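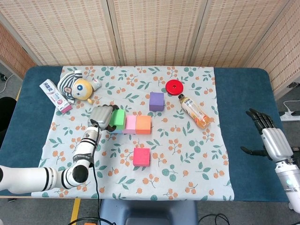 Progress report, Primley Creek bank and path repair
For: Tamayo Fund, small grants
From: Jhosep Cuadros, project lead
11/13/22

Sorry this is a few days over. Wanted the last planting day in it and the rain kept moving that.

Short version. Bank work done on the lower stretch. Path half done. Planting mostly done. Money OK, one line over, see below. Need a decision from you on the culvert before we order anything else.

Lower stretch (footbridge down to the mill wall)

Finished end of September. Coir rolls staked in along the outside of the bend, where it was cutting back under the fence. Brush layers behind, then soil, then jute mat over the top. Crew from Wusance did the heavy end with the mini digger, we did the staking by hand. Went slower than planned as the bottom there is all cobble and the stakes kept splitting. Switched to rebar pins for the toe, which the engineer at Planen signed off on by email. Copy attached to the back of the paper version.

One high water since then, the late October one. Went over the toe and up onto the mat. Lost a bit of soil at the upstream end where the roll tucks into the old bank, maybe a wheelbarrow or two. Have packed it with stone and willow. Rest held. Would like to see it through a spring melt before saying anything bigger than that.

The fence on that side is still the old one. Owner has agreed to move it back 3 feet but wants it done after his calves are off the field. Fine with us. Not in our budget, he is paying.

Path

Planned 2055 feet of resurfacing, footbridge to the school lane. The part from the footbridge to the big sycamore is dug out, fabric down, stone in and rolled. From the sycamore on it's only dug, no stone. Quarry put us back twice, first a truck problem then they ran out of the size we'd priced. They offered the bigger grade at the same price but it's no good for strollers or wheelchairs so I said no and we wait. New date is the week after Thanksgiving. If the ground is frozen they can still tip it but we can't roll it, so it would sit in piles untill it thaws. Not ideal.

Meantime the dug section is roped off and there's a sign sending people round by the field edge. Some walk it anyway. Had one complaint about mud, answered.

Drainage: two cross drains in. Third one moved uphill a little from where the drawing shows it, there was a spring nobody had on the map. Drawing to be updated.

Planting

Ordered 175 bare-root shrubs and live stakes, mostly red osier dogwood, ninebark, two kinds of willow. All the stakes are in. Shrubs are in except for a bundle of ninebark that came dried out, nursery is replacing them free in spring. Tubes on everything within reach of deer, which is everything.

Planting days went well. Turnout better in the morning than after lunch, as you'd expect. The middle school sent two classes on the second day and they did the whole flat bit by the bench, good work, a few stakes upside down that we fixed later. Will do mornings only next time.

Knotweed – still there on the far bank, below the outfall. Cut twice this summer. Cutting alone isn't going to do it. County has a licensed person who can treat near water but the window was August and we missed it. Put it on the list for next year and priced it at the bottom of the budget sheet as not funded.

Money

Up to 70 percent of the grant is spent or committed. Stone is paid for half, other half on delivery. Digger hire went over, two extra days because of the cobble. Covered it from the signage line, which means one sign board instead of two. If you need a formal change request for that let me know and I'll send one, I wasn't sure from the guidance if it's under the limit.

Receipts are in the folder in date order. The one for the rebar is a photo of a recipt, original went through the wash.

Culvert

This is the thing we need you to look at. When we cleared the inlet at school lane we found the bottom of the pipe is rusted through for most of its length. It's a township pipe, not ours. But the new path goes right over it. Township says they know, it's on their list, no year given. Options as I see it:

a) stop the path short of the culvert, come back when they've replaced it
b) carry on over it and accept that they'll dig it up at some point
c) hold back the money for that piece and ask them to put a date in writing

I'd go with c, Planen say the same. It does mean a piece of the grant runs past your closing date so we'd need an extension on just that part. Need an answer before the stone comes if you can.

Next

Stone, roll, finish edges. Sign board text to you for approval, draft nearly there – the map still shows the old ford. Stake check after first hard freeze. Next report in the new year with the water level readings, have not had time to type them up.

Call rather than email this week if it's urgent, I'm mostly on site.

J. Cuadros

2 comments | 3 shares

© 2022 Primley Creek Project | Contact | Back to top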